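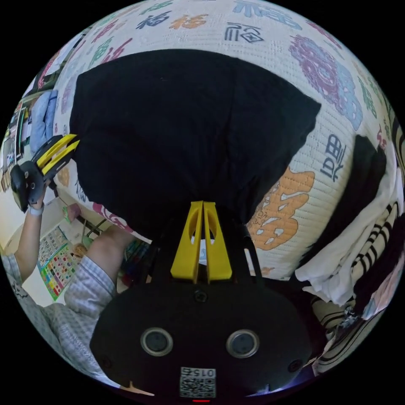 Black fabric gathered between the fingers, on the quilted bedspread.

Review: Urach two-hand gripper set, hire and purchase

We have been recording cloth handling with the Urach hand-held grippers, a pair to each person, and the budget for next year has to be settled in January. This review is written with that in mind. It covers what the set is like to use, what it costs to keep going, and whether to buy or carry on hiring.

The set is two grippers, one for each hand, with yellow fingers on a black body. The two round lenses are on the housing, and the coded label sits between and below them. Ours came from Prastgate on monthly hire. Hutness sell the same set outright.

Grip on fabric

The fingers are flat and taper towards the tip, with openings cut through them. On thin dark cloth they hold well if you take a proper pinch. Take too little and the cloth slides out when you lift. Thick seams are harder, and for those I go in from the side.

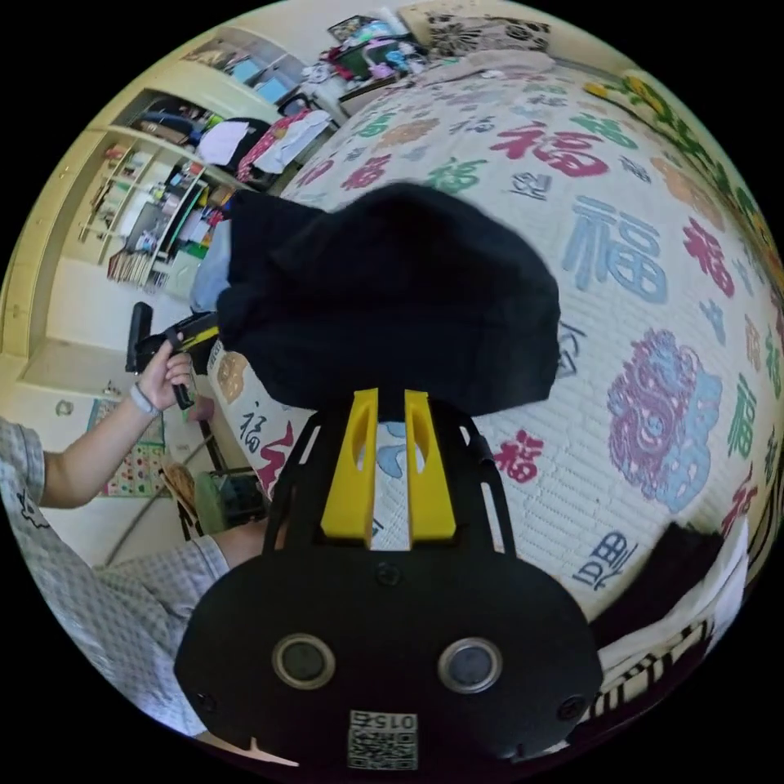

Lifting a bunched black cloth over the bed, second gripper held ready.

Working with two takes practice. Most people use their stronger hand for everything in the first hour and forget about the other one. Allow a full day for each new person before you count any of their recordings towards a target. We planned for half a day and were behind from the start.

The trigger is stiff when new and eases after a week or so. The body is comfortable for shirts and pillowcases but feels heavy by mid-afternoon. We now stop after 20 minutes and swap jobs. If you are working out staff hours from the number of clips you want, put the breaks in, or the sum will be badly wrong.

Fingers and spares

Plan for spare fingers. They are the part that wears, and the tips lose their bite on slippery cloth well before they look worn. A packet of 2 costs £39 from Hutness. Prastgate include replacements in the hire price, but you have to post the old ones back first, and we lost three working days to that. Buy one packet of your own even if you are hiring.

Labels also need looking after. Ours lifted at one corner. Put a line in the budget for new ones.

Where you use it

We record in ordinary bedrooms, with shelves, desks and clothes about the place, and there is no need to hire a studio. A bed makes a good work surface. You do need somewhere to sit that lets both arms reach the middle, and somewhere to put the finished pile.

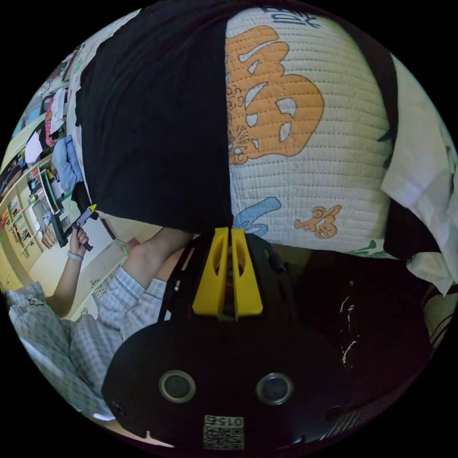

Working close to the edge of the quilting, a second gripper held up at the left.

Plain dark cloth on a patterned cover is easy to pick out when we check the recordings with Gebru, the software we use for sorting clips. White on white takes longer to check. If checking is paid by the hour, sort your fabrics before you ask for a quote.

Hire or buy

Hire is £109 a month for the set, with no minimum term. For a short job I would hire. For anything longer than a season, get the purchase price from Hutness in writing and ask whether the carry case and charger are in it. They were left off our first quote.

Good points: firm grip on thin cloth, quick to set up, simple to clean.
Bad points: stiff trigger at first, tiring in long sessions, slow exchange of hired parts.

We are buying one set and will keep a second on hire until the spring.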